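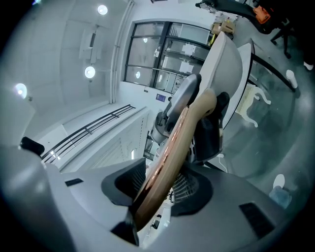

Hand-held gripper, with an office chair, a table and glass doors beyond.

Call for participants: working group on good practice for hand-held gripper work

Sakell is putting together a small working group to write shop-floor rules for people who collect demonstrations with hand-held grippers. Most of the robot safety rules we work from were written for fixed arms behind a fence. They say little about a person walking through a furnished room with a tool in one hand.

The draft, called Trammont, has 5 sections:

Clearing the floor and routing cables
Checking the fingers and vents before a session
Grip, posture and rest breaks
Notices to other people in the building
Storing and deleting recordings

We are looking for 23 participants. You should have spent at least 30 hours operating a gripper tool, or have written work instructions for people who do. Safety officers and lab managers are welcome too. You do not need a background in standards writing.

What we ask of you

Read the draft and send written comments before the first meeting. Attend 5 meetings between July and November, all by video except the last, which is held at the Mosquera building. Try the pre-session checklist at your own site and report which items were skipped or misunderstood - short notes are fine.

Participation is unpaid. Sakell covers train fare and lunch for the meeting in person. Participants are listed in the published document unless they ask to be left out.

How to apply

Send one page on your experience through the form on the Nestik portal. Mention any section you would prefer to work on. If your employer has its own rules for hand-held tools and allows you to share them, attach a copy. Applications close at 5 p.m. on the last working day of June.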